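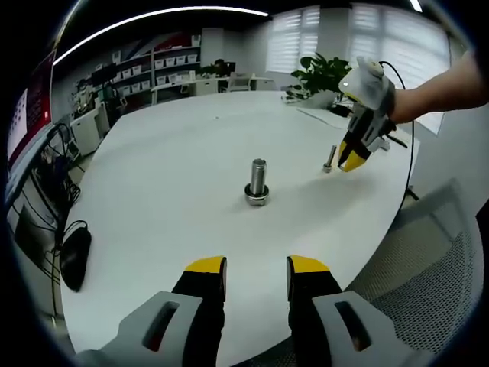
Large bolt with hexagonal nut and flat washer, standing on its head; smaller bolt behind.

Stendarholm Bolt and Nut Sets for Training Rooms

Stendarholm supplies bolt and nut sets to technical schools, workshops and adult education centers. The sets are intended for bench exercises in which participants practice threading, seating a washer and sorting fasteners by size. They are not rated for structural use and should not be installed in machinery or buildings.

Item number 628 is the standard set. It contains large and small bolts with matching nuts and flat washers, packed in a divided tray. Replacement nuts and washers may be ordered separately under the Mellivent spare parts list. Trays are not sold on their own.

Choosing a work surface

A smooth, light-colored tabletop is recommended. Threads and small washers are easier to find against white, and a rounded table edge is more comfortable for participants who work standing. The large bolt stands upright on its head on any level surface, with the nut and washer low on the shank. Smaller bolts may tip and should be kept back from the edge.

Care

Wipe the parts with a dry cloth after each session. Light oil may be applied to the threads – one drop is sufficient – and any excess removed before the set is returned to its tray. Parts with damaged threads should be withdrawn from use.

Ordering and delivery

Sets are dispatched from the Votow warehouse. The minimum order for institutions is one set. Orders of 200 sets or more are delivered by pallet and require a signed delivery schedule. The warehouse holds around 3,000 sets in normal periods; stock is lower in December, and schools planning for the spring term are advised to order before then. Unused sets may be returned within 21 days in the original tray.

Inquiries from institutions should be addressed to Lefteris Konstantinidis, Education Sales. Customers previously served by Christodoulou may continue to use their existing account numbers.

Page last revised Mon 18 September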